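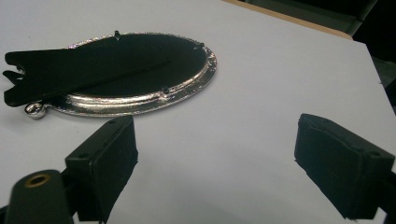 3.2 Collecting the frame episodes

Of the four object sets in Kestico, the oval photo frames gave us the most grief, and I'll admit I picked them. I wanted something with a shiny rim, a dark soft-looking back and a stand that swings about, all in the one object, and I got my wish (sorry, Slamet!). We recorded 295 episodes of the frame task and kept 86 of them for the held-out set.

Every episode starts with the frame on the white board. The demonstrator brings both hand-held grippers in, works on the stand and backing, then backs off. I asked people to close the fingers on nothing at the start of each batch, so we'd have a clean reference for the gripper width, and it saved us a heap of time later.

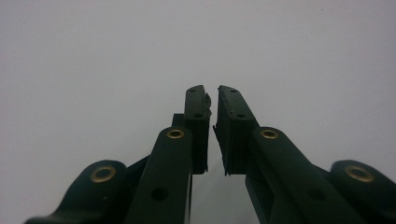
Figure 4. Gripper view with the padded fingertips nearly touching and nothing held between them.

Soudabeh Sadeghi and I did most of the labelling ourselves, in batches of 50, usually with a cuppa going cold beside us. We disagreed on 16 episodes, nearly all of them over the moment a grasp begins. Do you count first contact, or the point where the stand moves?

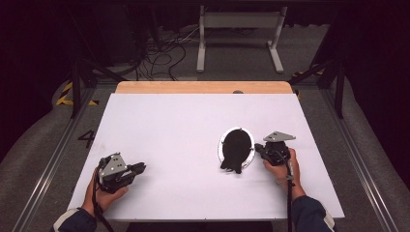 We went with first contact in the end, mostly so our labels would line up with the older Zamani recordings. The colour of the stand and the backing is so similar that I wouldn't trust anyone's eye on the later cue, mine included. Disputed episodes stayed in the training set with both labels attached, and Section 4.1 looks at what happens when you drop them.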